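Two Arms and One Bad Cable

9/13/22

I promised an update on the Brumham cell, and I'm sorry to say it's a tale of woe. Everything ran beautifully for 800 cycles (I was getting a bit smug, to tell you the truth), and then the right arm stopped dead with error 2406 and wouldn't budge.

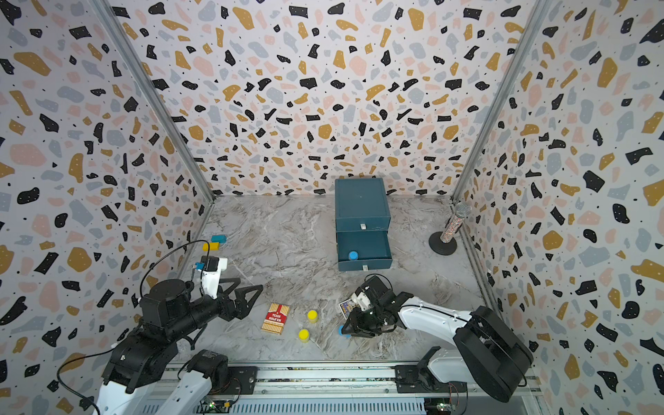 My first guess was the power supply, because it's always my first guess. I swapped in the spare Flaveck unit, made a big pot of coffee, and got the very same error 25 minutes later. So much for that!

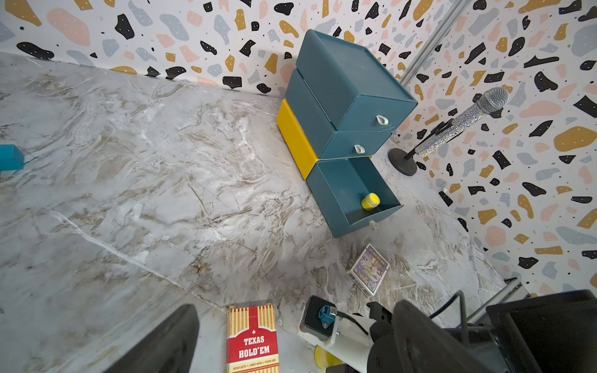

The second guess was better. The fault only came up when the arm reached far out and turned its wrist, which made me suspect the cable. A drawer job is hard on a cable, with all that leaning in and pulling back. The bottom drawer is open with a little yellow cap near its front corner, and going in after something that small takes a lot of twisting. I wiggled the plug by hand, with the power off of course, and found a cracked connector shell.

A new one is coming from Rikden. In the meantime I've taped the old one and cut the speed way down.

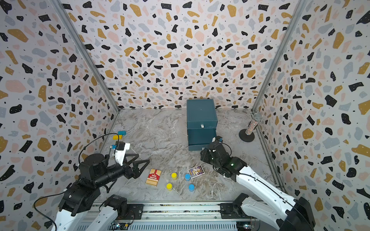
Is it safe to keep running with a taped connector? Only at low speed, with a hand near the stop button and everybody's fingers well outside the walls.

I'll write again once the new part is in.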